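Pushed-together table

From Wikari, the furniture pages
Main author: Rhys Sutcliffe. Last changed Thu 14 July.

A pushed-together table (also butted tables, a table block, or in my family just "the big table") is a work surface made by standing two or more separate tables edge to edge. I've put it under Tables and not under Desks, which has been argued over on the talk page, and I'm happy to go on arguing. The entry covers the ordinary sort, where nothing is fixed down for good. Extending tables with leaves have their own page, and so do nested tables.

The name

I've never found a proper trade name for it. Joiners I've asked say "butted", school suppliers tend to say "grouped", and the older catalogues I own say "ranged", a word I like very much but have never heard anybody say out loud. Amado Dagdag, who looks after our Tables index, wanted this page called "Composite table", and for a few weeks it was. Then people started arriving here looking for tables made of composite board, so we moved it back.

Sizes and heights

The whole business stands or falls on height. Two tops a few millimetres apart will look fine from the door and then drive you mad the moment you slide a sheet of paper over the join. Tables bought together usually match well enough. Tables bought a few years apart often don't, even when they're the same model, and I've been caught by this myself with two Hosoda tables that I'd have sworn were twins.

Depth matters next. A single table 80 cm deep is a comfortable reach for most grown-ups sitting down. Put two of those back to back and the far edge is now 160 cm away, and you'll be standing up for anything that rolls over there. For this reason a deep block nearly always wants people on more than one side of it, or else one side turns into a shelf. My own far side has been a shelf since March.

Length is less fussy. Two long tables set end to end will seat a good crowd, though whoever sits at the join gets the legs of both (bring a short person, or be one). 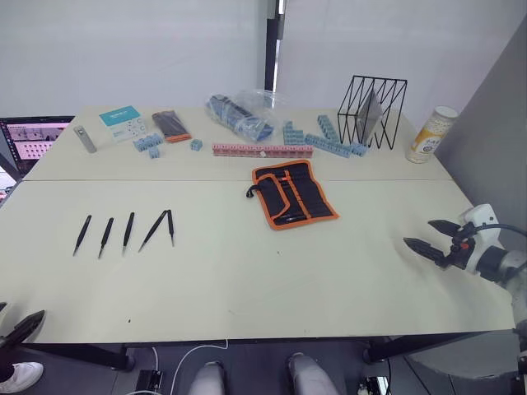
Two light cream tables set edge to edge as one wide work surface.

The join

There are several ways of dealing with the gap. Most people do nothing at all. The tables are shoved up against each other, friction does its best, and every so often someone leans in and shoves them back again. On carpet it works nicely. On a hard floor the tables creep, and a pencil will find the gap within the hour.

Linking clips are the next step up. They come in two main shapes, a flat hook that turns under the top and a sprung clamp that grips the two frames. The Flornier clip is the one I know best, as I have a drawer full of them, and it's a hook type. It holds well and is a perfect misery to undo if you have cold hands. Clamps are quicker but they hang lower, so they'll catch your knees.

Then there's tape. I know, I know. But a strip of cloth tape laid along the underside does keep two light tables together for an afternoon, and it peels off in one go if you don't leave it there over the summer.

Felt strip along one edge stops the knocking noise and takes up any small wobble in the line. Efren Tolentino added a long section on felt to an earlier version of this page, and it's now been moved to Edge padding, where I'd urge anyone with a spare ten minutes to go and read it – he really does know his felt.

Legs and feet

Four-legged tables are the simplest to push together, because the legs sit at the corners and the tops can meet cleanly. Check that the feet don't stick out past the top, though. Splayed legs look lovely on one table by itself and are hopeless here, as the feet touch first and leave you with a gap wide enough for a teaspoon.

T-leg tables meet well along the long side and less well end to end. Trestles will do anything you ask but tend to wander. Folding tables are fine so long as you remember which way the legs fold before you've got the whole block laid and loaded. I have not always remembered.

Screw feet are worth having on at least one of the pair. A turn or two is usually enough to bring the tops level, and you can do it by feel: run a fingertip across the join, turn the foot, and try again.

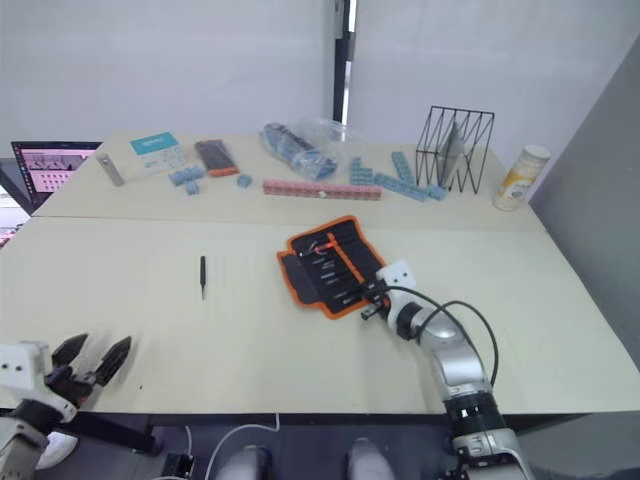
Tops and colours come up a lot on the talk page, so I'll say a bit about them. Pale tops show pencil, ink and tea, and dark tops show dust and everything else. If you're matching a new table to an old one, bear in mind that pale tops can yellow with sunlight, and that a table which has lived beside a window may be a different shade from its own brother on the other side of the room. Swap them over now and then if that sort of thing bothers you. Marites Umali keeps her pair turned so the two faded edges meet in the middle, and I must say it looks as if it was meant.

Grain direction is a smaller matter, but if the tops have a grain it's nicer running the same way across both. Plain tops let you off this completely!

The Coline 808

I get asked about this one more than any other, so it gets its own heading. The Coline 808 was a table sold with one long edge left square and the other three slightly rounded, so that two of them could be put together along the square edges without a groove down the middle. It's a clever idea and I wish more makers did it. The trouble is that the rounding is very slight, and people put them together the wrong way round for years without noticing. If you have a pair with an annoying dip at the join, try turning one of them about before you buy clips.

The tops are heavy, mine being 58 kg with the frame, so get someone on the other end. Amado Cabanatuan (not the other Amado) has written up the various leg fittings on the Coline page, with a good note on which bolts can be replaced.

Moving a block

Take it apart first. I've watched people try to walk two clipped tables through a doorway, and the clips are not made for that. Lift, don't drag, and carry each table on its side with the legs going through the door ahead of you. It saves time to put a dab of chalk under each top to show which edges go together again.

See also

Edge padding
Extending table
Linking clip
Nested tables
Screw foot
Trestle

Still needed on this page: a section on round and half-round tables, and somebody who owns a six-sided set.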